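Utilizamos cookies propias y de terceros para mejorar su experiencia de lectura. Si continúa navegando, acepta su uso. Aceptar | Configurar

Imprimir | Enviar por correo electrónico

CAPÍTULO 6
Agarrar cosas: el taller de manipulación

6.1 Antes de tocar nada

Todo curso de robótica escolar pasa por una fase de optimismo que dura, según nuestra experiencia, hasta el primer vaso de plástico. El alumno ha aprendido a mover un motor, ha aprendido a leer un sensor y deduce, con una lógica que no le vamos a reprochar, que coger un vaso será cuestión de juntar las dos cosas. Al final de la tarde el vaso tiene forma de acordeón y el grupo discute si la culpa es del código o del fabricante de vasos.

Este capítulo empieza en ese punto. Los anteriores trataban de robots que van de un sitio a otro, y el suelo, con todos sus defectos, es un colaborador bastante leal: está siempre abajo. Los objetos son otra cosa. Ruedan, se doblan, se enganchan, crujen y tienen la costumbre de presentar al agarre el único lado por el que no se dejan agarrar.

Trabajaremos con el proyecto Drulura, que el club del instituto Kermani desarrolló para la prueba de manipulación de la liga Tiris. Lo elegimos por dos motivos. El primero es que está bien documentado, cuaderno de errores incluido. El segundo es que su primera versión era francamente mala, y de un proyecto que sale bien a la primera se aprende poco y se presume mucho.

6.2 Lo que pedía la prueba

El reglamento de Tiris cabía en una hoja, y por eso las dudas ocupaban varias. Cada equipo disponía de 80 segundos para recoger seis objetos de una superficie blanda y depositarlos en una bandeja. Los objetos no se conocían de antemano. La superficie tampoco, salvo por el adjetivo «blanda», que el equipo leyó por encima, como se leen los adjetivos.

Durante todo el invierno, el club practicó sobre un tablero. Usaban cubos de espuma del mismo color y del mismo tamaño, colocados siempre en las mismas marcas de tiza. El porcentaje de aciertos era magnífico y se anotaba en la pizarra con rotulador verde. En abril, Agnese Vasiliauskas, que llevaba la parte mecánica, puso una manta doblada debajo de los cubos y el rotulador verde dejó de hacer falta.

La explicación es sencilla y conviene entenderla antes de seguir. Sobre una mesa rígida, si los dedos de la pinza bajan de más, chocan, el motor protesta y uno se entera. Sobre una manta, los dedos se hunden, arrastran tela y cierran sobre un pliegue con la misma convicción con la que cerrarían sobre el objeto. Para el programa, que solo sabe que algo opone resistencia, la misión está cumplida. El equipo de Kermani entregó al menos tres veces a la bandeja una esquina de manta, y la manta entera detrás.

6.3 Cambiar de ejemplos antes que de código

La reacción natural fue tocar el programa. Kausar Rizvi, responsable del software, ajustó el umbral de corriente del motor hasta 30 veces, cada una con su línea en el cuaderno y un comentario al margen cuyo tono va empeorando. Las últimas no las reproducimos en un libro para menores.

Lo que por fin movió el proyecto fue una decisión menos vistosa: dejar en paz el código durante un tiempo y conseguir mejores ejemplos. El club sacó la práctica del taller, la llevó a las casas y montó sesiones de agarre con pinza de mano, en las que es una persona quien lleva la herramienta hasta el objeto, la orienta y decide cuándo cierra. Las normas que se dieron para esas sesiones siguen siendo útiles, y las recogemos con su redacción original, algo brusca:

- Nada de cubos. El que traiga un cubo se lo lleva.
- Superficies que cedan: camas, sofás, cojines.
- Mezclar cosas que rueden con cosas que no.
- No ordenar antes de empezar. El juez de Tiris no va a ordenar.
- Si un agarre sale mal, se apunta igual que si sale bien.

La cuarta norma fue la que se cumplió con mayor entusiasmo. Varias familias preguntaron si aquello contaba para nota.

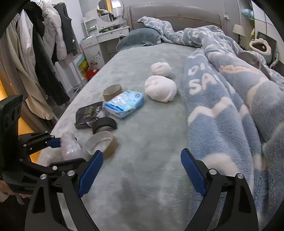 La ventaja de una cama es que reúne casi todas las dificultades del reglamento y no hay que transportarla. Una bola se desplaza en cuanto el primer dedo la roza. Un rollo de cinta tumbado obliga a decidir si se toma por fuera, abarcando todo el diámetro, o si se mete un dedo por el hueco y se pinza la pared. El mismo rollo puesto de canto es, a efectos prácticos, otro objeto. Un cilindro envuelto en plástico de burbujas se deja coger con mucha amabilidad, porque el envoltorio cede y perdona errores de puntería, y por eso los alumnos lo eligen siempre el primero. Un estuche plano es lo contrario: tiene poca altura, y los dedos deben bajar tanto para alcanzarlo que acaban pellizcando tela.

De estas observaciones salió la tabla de agarres que utilizaremos en el apartado 6.5. Vasiliauskas la resumió en el cuaderno con una frase que el equipo adoptó como lema, a falta de otro mejor: «Primero mira cómo está puesto, luego pregunta qué es». Rizvi añadió debajo que para mirar hacía falta una cámara que no se desenfocara, y que la del robot, comprada a Voltach de segunda mano, tenía días.

6.4 Qué vamos a hacer nosotros

No hace falta repetir el proyecto entero. En las páginas que siguen, cada grupo preparará su propia colección de objetos, la probará sobre una superficie rígida y sobre otra blanda, y comparará los resultados antes de escribir una sola línea de programa. Quien tenga prisa por programar puede ir adelantando la portada de la memoria.

Material por grupo:

- Seis objetos domésticos distintos. Al menos uno debe rodar y al menos uno debe ser plano.
- Una manta, toalla gruesa o cojín.
- Una pinza de dos dedos, motorizada o manual.
- Un cuaderno. De papel, si es posible; el archivo compartido de Kermani se borró en circunstancias que siguen sin aclararse.

Para cada intento se anotará la posición inicial del objeto, la dirección de entrada de los dedos y el resultado. «Casi» no es un resultado. Tampoco lo es «iba bien hasta que», fórmula que aparece en el cuaderno de Drulura con una frecuencia preocupante y que el profesorado hará bien en tachar desde el primer día.

Imprimir | Enviar por correo electrónico

Suscríbase a nuestro boletín y reciba los nuevos capítulos en su correo. Puede darse de baja en cualquier momento.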